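Kallix presenta la Dreston 4, una barra de sonido para quien desconfía de las barras de sonido

La firma admite que el sector lleva años prometiendo graves imposibles en cajas diminutas. El nuevo modelo declara 30 W por canal y prescinde del sello «cine en casa», que a su juicio ya significa bien poco.

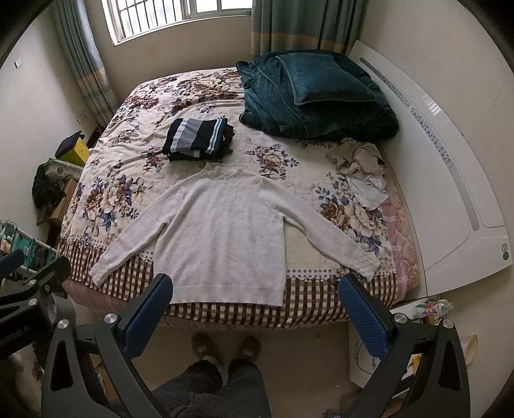
Tampoco trae asistente de voz. Kallix duda de que alguien lo echara en falta. Sale a la venta en mayo por 600 euros, con una tirada inicial de 4000 unidades que distribuirá Kundberg.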